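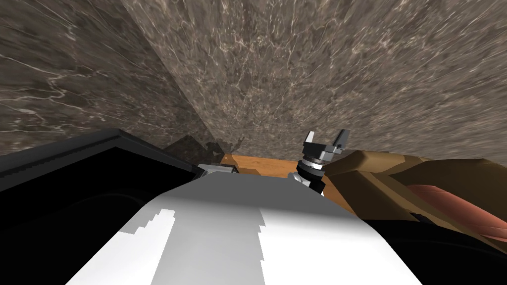 So I finally finished the Wemham trial transcripts, and I've been walking around with them in my head for most of June.

If you missed my earlier post, these are the records of the 1842 trial of the men who ran the prison hulk moored off Bogale. Two of them, the overseer and his clerk, were charged over the deaths of the prisoners in their care. I'd always heard it told as a story about fever. The official line was fever too, right up until a carter got on the stand and explained what he'd been hauling up the hill road at night, and who had paid him for it.

His testimony takes up 89 pages and it's riveting. He isn't a hero. He took the money, he asked no questions, and he says so flat out when the defense goes after him! They spend a whole morning on whether he could tell one side of the river from the other in the dark, and he keeps answering that his horse could. I laughed, and then I felt bad for laughing, because the next thing he talks about is the weight of the cart.

What got me was how dull the paperwork is. The clerk had written up every trip as "timber, wet." There are pages and pages of timber, wet, all in the same neat hand. Muchen Peng, who edited the new edition, prints the cart ledger right next to the ration book so you can watch one column go up while the other goes down. (Get the paper copy if you can. The e-book squashes the two columns and you lose the whole effect.)

The verdict made me want to throw the thing across the room. The clerk got a prison term and the overseer got a fine, and he was running a customs house in Dreveleck by 1860. The judge's reasoning was that he'd had "no direct knowledge of the road." He signed for the oats! The horse's oats! It's right there in the appendix.

My friend Zofia Ziółkowski, who used to teach legal history, thinks I'm being too hard on the judge. She says the court had almost no law to work with on who answers for an order passed down by word of mouth, and that getting the carter's account into the record at all took some nerve. Maybe. I've gone back and forth on it and I'm still mad.

Next I'm reading the Plirnia inquiry, which covers the same years from the town side, mostly the parish and the gravediggers. I'm told the first hundred pages are all boundary disputes – wish me luck. If anybody has a decent map of the old hill road, please leave a comment, as the one in the book stops at the bridge.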